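List archive Threads Authors Search Log in
Lists > Okthorpe Walkers > Trip planning > Re: food for the June overnight

From: Rocío Agudelo
To: Okthorpe Walkers list
Date: April 10, 2026
Subject: Re: food for the June overnight

Hi all,

Peter Ondrejka wrote:
> Can we please settle the food question before we book the hut at
> Clernberg? Last year we had three jars of peanut butter and no
> lunch for day two. I'd rather everybody brought their own snacks and
> we only share dinner. Also, is the hut still 35 a head, and does the
> stove work?
> Peter

Peter, yes to all of it, and I'm sorry about the peanut butter (two of those jars were mine!). I called the hut and it's still 35 per person, sheets not included, so bring a sleeping bag or at least a liner. The stove works but the woman on the phone said the left burner is slow, so I'm thinking one big pot of lentils and a pile of bread. Vendula has offered to do the lentils and I'm not going to argue with her, I've had them before and I went back for thirds.

On snacks I'm with you, everybody carries their own. I've gotten really fond of salty, crunchy stuff on long climbs – the sweet bars all start tasting the same to me by noon. Chips do get crushed, I know, but pack them at the very top and eat them first. My kind of walking lunch starts with something like this:

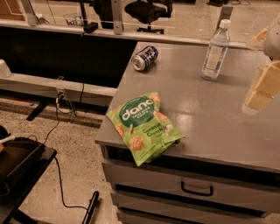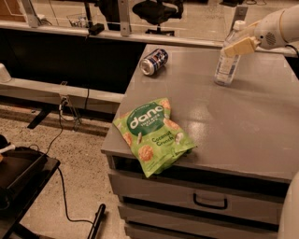 Water is the bigger worry. Miroslava walked the ridge part last fall and says the spring below the saddle was barely a trickle, so please plan on carrying enough from the parking lot to the hut. If you're used to filling up on the way, you'll be unhappy this time. I'm bringing my filter anyway (it's an old Vuner and it leaks at the neck, but it does the job) and anyone can borrow it once we're up there.

As for the route, Matúš wants to take bus 801 to the end of the line and go up through the woods, and I think he's right. It's longer but so much prettier than the road, and there's shade nearly the whole way. The other option is to start from the Zeman farm, which saves us an hour but has that awful gravel stretch. If your knees have opinions, please speak up now and we can split into two groups and meet at the top.

The hut holds 24 and they'll keep the whole upstairs for us if I confirm soon, so write back to the list with a yes or no, and tell me if you don't eat onions. Peter, could you bring the big pot again? And the good ladle, if it ever turned up.

Rocío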